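보낸 사람: Judit Boros
받는 사람: Standthorpe 생활 메일링 리스트
날짜: 2024년 1월 21일
제목: Re: 공용 세탁실 건조기, 수건 말리기

Joni Koskela 님이 쓰신 글:
> 지난주에 이사 온 Joni입니다. 수건이 늘 뻣뻣하게
> 마르는데 다들 건조기를 어떻게 쓰시나요?
> 그리고 바구니는 방에서 들고 내려가야 하나요?

Joni 님, 반가워요! 세탁실 얘기라면 저 정말 할 말 많습니다 ㅎㅎ

수건은 꼭 따로 돌려 보세요. 저는 한 번에 6장까지만 넣고, 넣기 전에 한 장씩 탁탁 털어요. 이것만으로도 결이 확 살아나더라고요! 섬유유연제는 작년에 끊었는데 오히려 더 폭신합니다. 시간은 40분이면 저한테는 딱 맞았어요. 두꺼운 목욕 수건은 조금 더 걸리고요.

먼지 거름망은 돌리기 전에 한 번 봐 주세요. 문을 열면 입구 아래쪽에 있어요. Ajith 님이 알려 주신 대로 마른 칫솔로 쓸어내면 금방 깨끗해집니다.

바구니는 각자 것을 쓰는데, 구멍 뚫린 플라스틱이 제일 편해요. 젖은 옷을 잠깐 담아 둬도 냄새가 덜 배거든요. 1호기 쪽은 세탁기 바로 옆이 건조기라 옮겨 담기도 아주 좋고요.
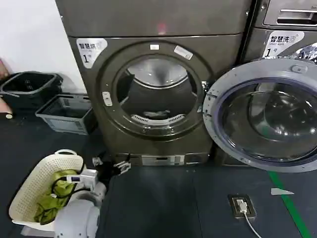
니트도 건조기에 넣어도 되나요?
울이 섞인 니트는 넣지 말고 건조대에 뉘어서 말리세요. 면 100% 니트라면 저온으로 짧게 돌린 뒤 살짝 덜 말랐을 때 꺼내면 됩니다.

다음엔 이불 말리는 법도 써 볼게요. 테니스공 4개 준비해 두세요!

Judit 드림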